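Call for Makers – Irnside Handmade Market, fall season

Applications open now, close Wed 31 January. Yes that's early for a September market. We fill up.

Looking for people who make their own stuff and sell it, or want to start. Pottery, knitwear, soap, cards, jewelry, toys, quilts, baskets, prints, lampshades, whatever you do. Online sellers very welcome – if you have a shop on the web and have never stood behind a table, we'd love to have you. Last year 462 applied and we had room for 140, so please read this whole page before filling in the form.

What you get
Six foot table, two chairs, one outlet shared with your neighbor. Listing in the printed guide (2000 copies, handed out all over town). Your shop link on our site until the next market. Free coffee both mornings.

What it costs
Full table 349 for the weekend. Half table is half that, and you can split with a friend as long as you both apply. No commission on sales. You pay only once you're accepted.

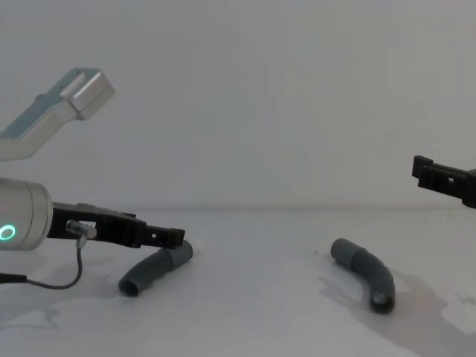
Rebecca Farina wrote in to say the half table was plenty for her first time, and that she wished she'd brought more small things under ten dollars as her big wall hangings got all the compliments and the cards got all the sales. Could we please put that on the page for new people? Done, Rebecca.

What we need from you
Five photos of your work, daylight if you can. One photo of a table setup, even if it's just your kitchen table with a cloth on it. Two or three lines about how you make things. Price range. Shop link if there is one, fine if not.

Kits and patterns ok if you designed them. Vintage supplies ok, straight vintage resale no, sorry, that's the spring fair. No bought-in goods with a new tag on. If a helper does part of the work tell us which part.

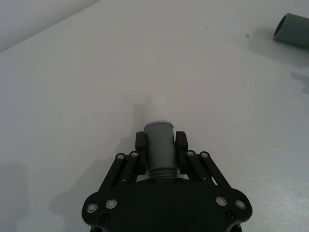
Food and candles need extra paperwork, so tick the box on the form and we'll send you the list. Sellers of kids' items, same thing. Don't leave it til the last week.

How we pick
Three of us look at every application. We try not to have more than eight tables of any one craft, and jewelry always goes over, so if you make jewelry show us what's different about yours. Returning makers don't get a automatic spot. Everyone hears back by email, yes or no. There's a waiting list and people do get in off it.

Also wanted
Demo makers for the Rinaldi Room, 40 minute slots, Saturday only. Table fee waived if you do two. Spinning, block printing, and book binding especially. Bring your own tools, we have aprons.

Form is on the Apply page. Questions – use the contact box, put MAKER in the subject line or it gets lost with the visitor mail.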